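Stock and ordering page, Dirnport skills room. Updated January 25, 2021. Replaces the August sheet — bin that one, half the items on it have gone.

Two lines on this page: the Durard suture pad and the Brukis lens handling set. Other bits at the bottom.

## Durard suture pad

Synthetic tissue, pale, smooth top. For stitching practice at a bench or kitchen table. Comes uncut. Make your own incision, or ask for pre-cut when you order and we'll do it with a template (straight cuts only, no curves, please stop asking).

What people use it for:

- simple interrupted, the usual starting point
- mattress stitches, both sorts
- needle loading and re-grasping
- thread control with a long tail, the part everyone rushes

Top layer holds a bite well if you go in square. Go in shallow and it will tear, same as anything. Old pads had a fabric mesh right under the surface and you could feel the needle drag. Mesh now sits lower down. Better all round, though a few of you liked the drag.

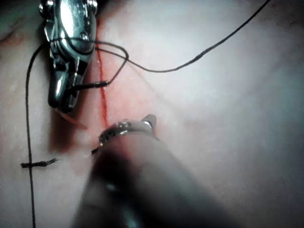 Durard surface with a fine red cut line. Short dark needle, thin black thread.

Red marking on the cut: optional. A thin line is enough to aim at. Marker colour can creep into the surface a bit over time and go pinkish round the cut, does no harm to the pad, just looks used. If you want it neat, mark it the same day you stitch it.

Size: fits the standard tray. Pad alone, no tray, no instruments. Sold in packs of 2 or packs of 6. Teaching groups get packs of 10 but you have to email for those, the shop page can't do it yet.

Storage: flat, lid on, out of the sun. Don't stack them bare, the faces stick. Dust with a little cornflour if they've gone tacky — wipe off before use or it gums up the needle holder.

Cleaning: lukewarm water, drop of washing up liquid, pat dry. No alcohol wipes. Alcohol turns the top chalky and after that it splits.

### Thread and needles to go with it

Karimi practice thread, black, on the reel or already on a needle. Black because you can see it on a pale pad under bad light. Not sterile, not for use on people or animals, practice only. Says so on the packet and we'll say it again.

The reel thread has some memory to it and comes off in loops. Pull it straight between your fingers before you start, it behaves after that. Keep the long end laid off to one side, away from the holder. Most of the tangles we get asked about are the tail dropping back over the jaws.

Needles blunt after a session or so of heavy use. Sharps tub, not the bin. We don't take used ones back.

## Brukis lens handling set

For practising soft lens insertion and removal. Bought mostly by optical assistants in training and by new wearers who've had their fitting and want more goes at it. Have the fitting first. We're a shop, we don't do eyes.

In the box:

- table mirror, tilts, stays where you put it
- lint-free cloths
- dark mat, so a dropped lens shows up
- lens case, left and right marked
- printed card, large type

No lenses in the set and no solution. Those come from whoever fitted you. We had them in an early version of the listing by mistake, sorry to those who recieved a box and went looking.

Card covers hand washing, checking the lens is the right way out, holding the lids, placing, then taking out again. The lid section got the longest rewrite. Upper lid held from the lash line and kept there, so the lashes don't get to the lens before the eye does. Fingertip contact light. The lens should move to the eye without being pushed, and come off with a soft pinch. Stop if it stings, stop if the eye goes red, ring your optician.

Light matters more than the mirror does. Lamp to one side, you want a glint off the lens edge so you know where it is. Straight overhead is no good, puts the lashes in shadow.

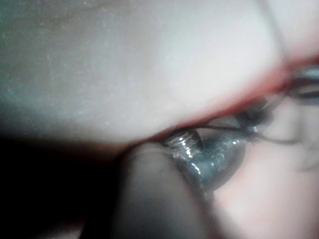 Chie Noguchi wrote in to say the cloths leave less fluff than the old ones but the card wants laminating, hers went soggy in teh first week by the sink, and could it have a hole punched so it hangs up.

Passed on to Terence Greenwood, who does the print orders. Next run will be wipe-clean. Hole, maybe.

## Other bits

- Spare mats for the Brukis set: in stock
- Spare mirror: 3 left, then none until the next delivery
- Durard tray, lidded: back in stock
- Karimi reel, large: out. Small reels fine
- Durard pads, darker tones: on order, no date

## Ordering

Shop page for single packs. Email for group orders, Yiran Pan answers those. Put your room or department name on it, parcels for big buildings keep going walkabout.

Collection from the Dirnport counter by arrangement. Knock, the bell is broken.

Returns: unopened packs, yes. Opened pads, no, unless split on arrival — send a photo of the split and keep the wrapper, the batch code is on it. Lens sets once unsealed can't come back, hygiene.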